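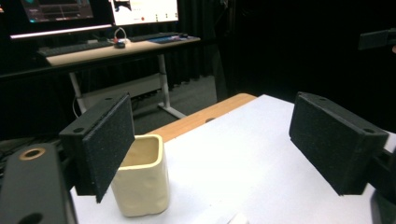 Taza de cerámica color crema, de cuerpo casi cuadrado y borde grueso.

Preguntas frecuentes: cursos y horno del taller Terkach

¿Hace falta experiencia para apuntarse?
No. El curso de iniciación empieza desde el amasado. Quien ya tornee puede entrar directamente en el grupo de Toshio Minami, previa charla con él.

¿Cuántas personas hay por grupo?
Un máximo de 6.

¿Qué incluye el precio?
Barro, engobes, esmaltes del taller y 2 cocciones por pieza. Las herramientas se prestan, pero el delantal lo trae cada uno.

¿Cuánto tardan las piezas?
Hasta 3 semanas desde la última clase. En octubre el horno va muy cargado y puede alargarse. Avisamos por correo cuando están listas.

¿Puedo cocer piezas hechas en casa?
Sí, si nos dice qué pasta ha usado. Las piezas de baja temperatura van en hornada aparte. No aceptamos piezas de más de 40 cm de alto ni con paredes cerradas sin orificio.

¿Se puede beber en las tazas?
En las esmaltadas por dentro con nuestros esmaltes de uso alimentario, sí. Los esmaltes marcados con punto rojo en la estantería son solo decorativos.

¿Y el lavavajillas?
Recomendamos lavar a mano, sobre todo las piezas de pellizco, que suelen tener grosores desiguales.

Mi pieza se ha roto en el horno. ¿Me devuelven algo?
Puede repetirla sin pagar el barro. La cuota del curso no se devuelve.

¿Guardan las piezas que no se recogen?
Durante 2 meses. Después se reciclan o se usan para pruebas de esmalte.

¿Dónde están?
En Prenddale, entrada por el patio. El timbre pone Szulc.

Compartir (3) | Comentarios (2)
© Terkach Cerámica | Contacto | Volver arriba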